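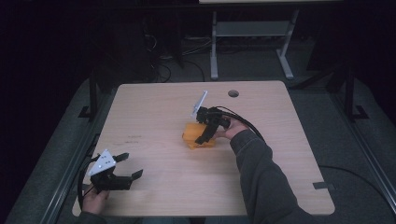
Vendska Expands Its Table Refurbishing Service to Schools and Public Offices

SKINDALE - 8/11/19 - Vendska, the office furniture reuse company, today announced the expansion of its table refurbishing service to schools, libraries and public offices in the Skindale area. The service, previously offered only to business customers, collects worn work tables, repairs their surfaces and edges, and returns them to the same rooms from which they were taken.

The first customer under the expanded service is the Villalobos Learning Center, which has placed an order covering 200 tables in its classrooms, reading rooms and staff offices. Work at the center has begun and is scheduled to be completed in November.

The tables included in the program are light wood work tables with a pale grain and rounded corners. Many have a round opening near the back edge so that cables can be passed through to the floor. Tables of this kind are found in a large number of public buildings, and they are often replaced when the top becomes marked or the corners become rough, although the rest of the table remains in good order.

"A table that has a pen mark on it is still a table," said Anselmo Barrios, director of operations at Vendska. "We were receiving calls from schools that had set money aside for new furniture when what they needed was a clean surface and a set of tightened legs. The expanded service has been arranged with those customers in mind."

Under the service, each table is inspected on site before any work is agreed. Inspectors examine the top for stains, ink, scratches and lifted edges, and check that the legs and brackets are firm. Light marks are treated in the room where the table stands. Tables that need sanding or a new finish are taken to the Vendska workshop on Jokham Road and are returned within 10 working days. Customers may request loan tables for that period at no added charge.

Cable openings are also included in the inspection. Missing covers are replaced, and rough openings are smoothed. Where a customer wishes to add an opening to a table that does not have one, the work may be carried out at the same visit, provided that the position has been marked on the order form. Openings are placed near the back edge unless the customer asks otherwise.

Vendska will not sand a top on which the wood surface has already been worn through. In such cases the customer will receive a written note stating the condition of the table and the choices available, including a replacement top cut to the same size. Old tops are kept at the workshop and used for shelves and smaller tables.

For classrooms with carpeted floors, crews will lift tables clear of the floor and will lay sheets beneath them before any surface work is started. The company asks that cables and wall plugs be disconnected by the customer's own staff prior to the visit, and that drawers and storage boxes be emptied. Chairs may remain in the room if they can be stacked along one wall.

The workshop on Jokham Road has been enlarged to support the new service. A second finishing room was opened earlier this year, together with a covered loading area, and five employees have been added to the workshop staff. The company expects to add further positions if demand from public customers continues - a decision on this matter will be made after the Villalobos order has been delivered.

"Our workshop staff know these tables very well," Mr. Barrios said. "They have seen every kind of mark that a student or an office worker can leave. Most of them come out."

Orders from schools, libraries and public offices are now being accepted. The smallest order for a site visit is 10 tables, which may be located in more than one building if the buildings share an address. All refinished tops carry a guarantee of 30 months against peeling and lifting of the finish. The guarantee does not cover new ink marks, heat rings or damage caused by moving the table.

Order forms and a care sheet for wood table tops may be obtained at the front desk of the Jokham Road workshop or requested by mail. Customers with an existing business account do not need to register again and may add public sites to the account in writing.

About Vendska

Vendska repairs, refinishes and resells office and classroom furniture. The company is based in Skindale and operates a workshop and a small showroom on Jokham Road.

Press contact: Anselmo Barrios, Director of Operations, Vendska, Jokham Road, Skindale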